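Old factory lights, one crate at a time

Taha Hajji buys lights out of buildings that are about to come down. His shop in Istton has two rooms, one for stock that is ready to sell and one for everything else. The second room is much larger.

He started with street lanterns, he says, after the city of Virnidport switched over and sold off the old ones by the pallet. "I bought 200 without seeing them. Most had no glass. I sold the good ones and lived off the parts from the rest for years."

These days he mostly looks for shades and bulkhead lights from mills and print works. His biggest purchase last year was 143 enamel shades from the Chaudhary bottling plant, which closed in September. They came out in three days, with the power already off.

Asked what makes a shade worth saving, Hajji talks about the rim. "Chips on the rim are fine. If the rust has gone under the enamel near the neck, I leave it. It'll keep lifting and you can't stop it."

He doesn't repaint. Shades are washed with warm water and mild soap, dried the same day, and fitted with new lampholders and cord. Original hooks and chains go back on if they are sound. A maker's stamp helps the price, though less than buyers expect. Skadia shades turn up often, and he charges the same for those as for unmarked ones of the same size.

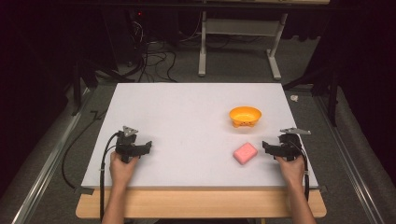
Lena at the front counter put in that most callers ask about ceiling height before they ask about price, and that she tells them to measure from the tabletop up.

Hajji has almost 1,000 pieces waiting to be rewired and does about four a day. He would like to hire someone for the bench but has not advertised. "I'd have to clear the bench first," he says.

The shop is open Thursday to Saturday. Pairs and longer runs can be held for a week with a deposit.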